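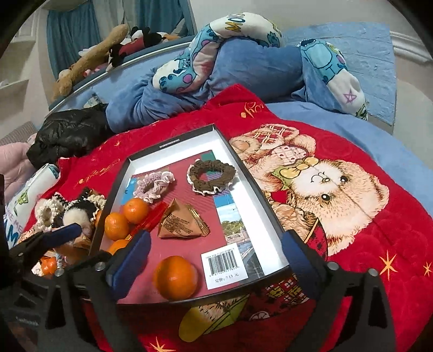 Pukano small-things set, bed part. Notes on what's in it and how to read the labels. Everything is stuff that piles up on a bed: fruit, hair ties, lighters, a book, wrappers. Box lid items get tagged "in_lid", so the pink-lilac scrunchie and the brown one with the cream border both get it, even though they're lying on the book. Same for the mandarins and the bigger orange. Book is face down, tag it "book_back", price label is not a seperate item.

Files
- 1587 pictures, 163 held back for checking
- labels.csv, one line per item
- names.txt, the 85 item names, Luo spelling list

Naming
scrunchie_crochet and scrunchie_fluffy stay apart. Faux fur goes under fluffy. Color comes last, main color first, trim after. Half-hidden items still get a line, set hidden=1. Lighters all one name for now, color in the notes column.

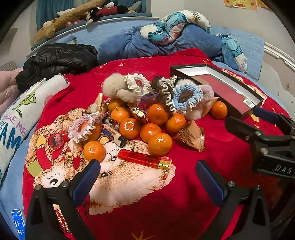

Pile on the hedgehog bedspread: mandarins, lighters, beads, scrunchies.

Known problems
- mandarin / orange mixed up in the early Burnley lines, fix by hand
- beads: whole strand is one item, some lines split it
- blanket and bedspread both filed as "bed_cover", will split in August

To do
Randeck kitchen part is not in here yet. Cap is 2000 pictures for both togehter.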